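Automation Planning, Unit 3: What the quote leaves out
Handout notes, 20 May 2026
Wendelin Fuchs

Okay, so last time we got as far as the payback worksheet and then I talked too long about leasing. I'll pick it up at the equipment list, which is where most of your draft budgets went sideways. Have the Dedero case open beside you as you read.

Quick recap of the case. Dedero packs small mixed goods into clear containers and wants a bench cell with two arms. They have quotes from Drarov and from Ivine, and the two look miles apart on price. Your job is to work out whether they really are (hint: read the exclusions page before you look at the total!).

The first thing I do with any quote is sort it into arms, grippers, structure, cabling and everything else. The arms are the easy bit. Everyone remembers the arms. A lot of you then put down one line called "accessories" and gave it a number you liked the look of, and I did exactly that on my first cell, so no judgement, but I was short by June and had to go back and ask for more money, and I still remember the walk down that corridor.

Structure means the table, the rails, the walls if you want an enclosure, the plates that hold the arm bases down, and the fasteners. Ivine folds the lot into the base price. Drarov lists it as "by customer". Neither way is wrong, you just have to put the same things in both columns before you compare.

Then cabling. Look at how much of it there is on a working pair of arms, and how many little clips and ties it takes to keep it tidy along the forearms. Cable that moves all day wears out, so it belongs in the yearly running costs as well as the purchase. The Dedero budget allows $1034 for spare cable sets and clips, and I'd keep that line exactly where it is.

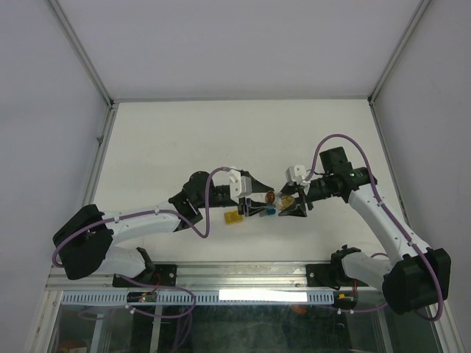 Lumturie Dervishi wrote back on the draft of these notes that I'd undersold the grippers, and that she would cut the cable spares in half before she touched the finger budget. Her point was that two arms sharing one job need fingers that suit the same item from both ends, so you should price a full spare set for each side and some time to reshape them when the product changes. Fair enough. I've added a gripper line to the worksheet, though I'm leaving the cable money alone and we can argue about it in class.

A word on "do we need two arms at all?" Price the single-arm version every time, even if you're sure. One arm and a decent fixture will do plenty of jobs, and the fixture is usually cheaper. Where the second arm earns its keep is when the item has to be held or passed over in the open, or when the range changes so often that you'd be forever buying fixtures. Write down which of those applies to Dedero. If you can't, the second arm comes out of the budget.

Lead times: Drarov quotes 31 working days, Ivine won't commit until there's a deposit. Put both on your timeline and show me what else slips if the later one arrives last.

For next class, please bring:

Your revised equipment list, both suppliers in matching columns
The single-arm price, with the fixture included
A yearly spares figure and how you got to it

Read the Krasniqi chapter on installation costs too, at least the first 2 sections. The floor loading part you can skim, it's a benchtop cell.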